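Pale blue table top: paint it, cover it or leave it?

Dramgate Home Forum > Workrooms and Studios

k_nyanda
Posted February 16, 2026

I took over a ground floor unit in June and I'm still sorting out the furniture. It has plank flooring, white walls and old brick along the lower part of one side. I have a rectangular table with a pale blue top and white legs that I want to use for cutting paper and light assembly. The top is smooth and matte. I like the color but I'm worried about knife marks and glue.

My options as I see them are a clear coat, a cutting mat, or a new top. Budget is up to 203 dollars. The table will stay against the brick because the middle of the floor has to stay open.

Both of these show the table.

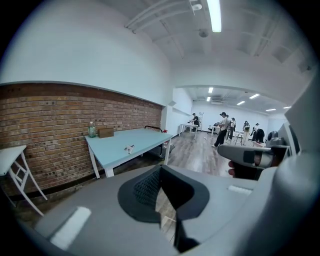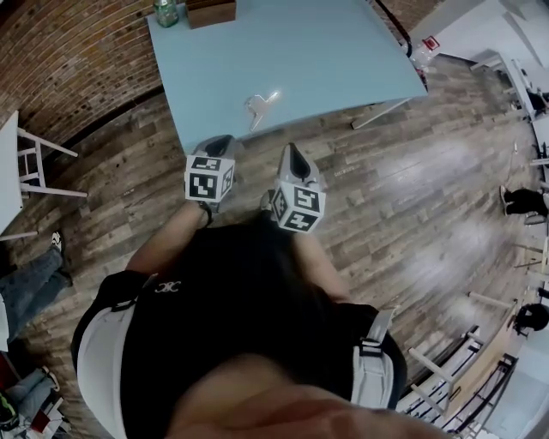 I have already ruled out replacing the whole table. The height suits me and I don't want to haul another one through that opening in the partition. What would you do with the top?

bonifacio_t
Mat. Get the biggest one that fits and be done. I paid 71 for mine and it has held up fine. Clear coat over a matte surface will change the color, and blue tends to go a little green under it.

mapplebeck_w
I disagree on the mat. Glue gets under the edges and then you have two things to clean. I put Rakura matte coat on a desk in my sewing room, two thin layers with a light sanding between them, and the color did not shift enough for me to notice. Test the underside first.

bonifacio_t
Sewing room is different. She said knives. No coating stops a knife.

mapplebeck_w
She also said glue. Coat it and put a small mat down when you cut.

Kheri O.
What is the top made of? If it's laminate, sanding will ruin it. If it's painted wood you can do what you like. Look at the underside or find a screw hole.

k_nyanda
I don't know what it is. The underside is the same blue and the edges are covered. I'll take a leg off and look at the screw holes.

Kheri O.
Do that before you buy anything.

Separate point, leave a gap between the table and the brick. Mine was pushed tight and the grit that comes off the mortar got into everything I glued. A hand's width is enough. I also brushed the wall down and used a masonry sealer, which helped, but it does darken the brick a bit.

adhiambo.m
Don't seal old brick without checking it for damp. I did and it flaked the next winter. The gap is a good idea, though.

Kheri O.
Depends on the sealer. A breathable one is fine.

adhiambo.m
Mine was sold as breathable.

k_nyanda
Okay, no sealer for now. I'll pull the table out and brush the wall. The white ledge on top of the brick collects dust too, so I'll do both at once.

Took the leg off this evening. The screw holes show pale wood with a thin blue layer over it, so it looks like paint. Going with the Rakura and a 20 inch mat. Wendy, how long did you wait before putting anything heavy on yours?

mapplebeck_w
A week. The can said less, but I had a lamp stick to it after three days.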